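The Small Joy of a Packed Pencil Case

I have a weakness for pencil cases, and I mean the hard kind, the white plastic ones with a hinged lid that opens like a tiny suitcase! Leandro Palma, who taught me to draw, kept one on his desk for years, and every Wednesday evening he emptied it, wiped it and packed it again. I thought he was fussy. Now I do exactly the same thing at my own kitchen table in Mescombe, and I love it.

My rule is to start with very little. A red marker goes in first, lying flat, and everything else has to find its place beside it. You'd be amazed how much you can draw with so few tools.

A white case on a beige table, lid up:

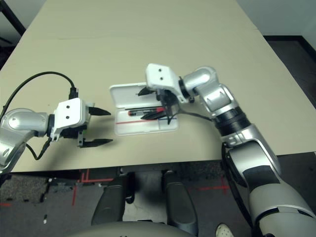
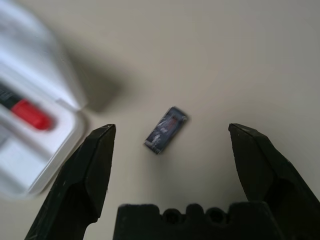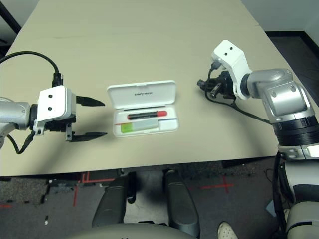
Siiri Jõgi once showed me her case with seven pens squeezed into it, and the lid popped open twice while we talked (she's a wonderful illustrator, so who am I to judge?). I stop at three. An eraser gets its own spot, well away from anything inky, and loose little things that roll or slide around go in last, once I can see what room is left.

Then there's the lid. Close it slowly and listen for the click. If something rattles, open it up and shift things a bit. The whole job takes me five minutes, ten if I start doodling, and in December I usually do.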